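Zomedari Arm Station: Set-up and Operator Guide
Section 8. Recording a Task by Remote Control

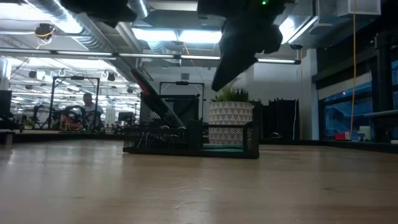 This section covers recording demonstrations with the hand controllers. Guiding the arm directly by hand is covered in Section 9. Read Section 3 (Stops and Limits) before your first session. You need an operator login and a task sheet for the job you are going to record.

8.1 Before you start

1. Turn on the station and wait for the status screen to show READY.
2. Check that the stop button is released and within reach of your free hand.
3. Open the task sheet and read the start layout and the end condition. For desk tidying tasks, the start layout says where the organizer goes on the table and which items begin inside it.
4. Set out the items. Place the organizer flat on the tabletop with its sides parallel to the table edge. Long items may lean against the rim if the task sheet allows it.
5. Clear away anything that is not on the task sheet, including cups, phones and packaging.

CAUTION: Do not reach into the work area while the controllers are live. Press HOLD first, and wait for the HOLD message on the status screen.

8.2 Pairing the controllers

1. Pick up both controllers and stand on the floor mark.
2. Squeeze both grips until the controllers buzz.
3. Hold your hands in a position close to that of the arms, then release the grips. The arms will not move until you squeeze again.
4. Squeeze one grip lightly and move that hand a short distance. The matching arm should follow. Repeat with the other hand.

If an arm moves the wrong way, the controllers are swapped. Press HOLD, change hands and pair again.

Note: With software from before August, pairing is lost whenever the station goes into HOLD. Update the station, or repeat steps 2 to 4 each time.

8.3 Recording

1. Enter the task number from the task sheet.
2. Bring the gripper above the organizer and to one side of it. Stay clear of the rim.
3. Press RECORD. Wait for the tone.
4. Lower the gripper at a steady speed. Approach a leaning item from its raised end.
5. Close on the item, lift it straight up until it clears the rim, and carry it to the place given on the task sheet.
6. Open the gripper, back away and press RECORD again to stop.
7. Choose KEEP or DISCARD.

A small mistake followed by a clean recovery can be kept. Discard the recording if the organizer tips over, an item leaves the table, or you had to press HOLD.

CAUTION: Wire mesh can catch a fingertip. If the organizer starts to lift or slide with the gripper, stop moving, open the gripper and raise it slowly. Do not pull sideways.

8.4 Messages

Code 58: Controller signal lost. Step closer to the station and pair again.
Code 203: Force limit reached. The arm has stopped against something. Press HOLD, clear the contact and return to 8.2.
STORAGE FULL: The station holds 2,000 recordings. Upload to Stivalon before going on.

8.5 Ending a session

1. Move both arms to the park position and press HOLD.
2. Put the controllers on the charger.
3. Start the upload and leave the station on until it is done.

Section revised Tuesday, April 16, 2024. Send corrections to Ningsih Lau, Hemham office.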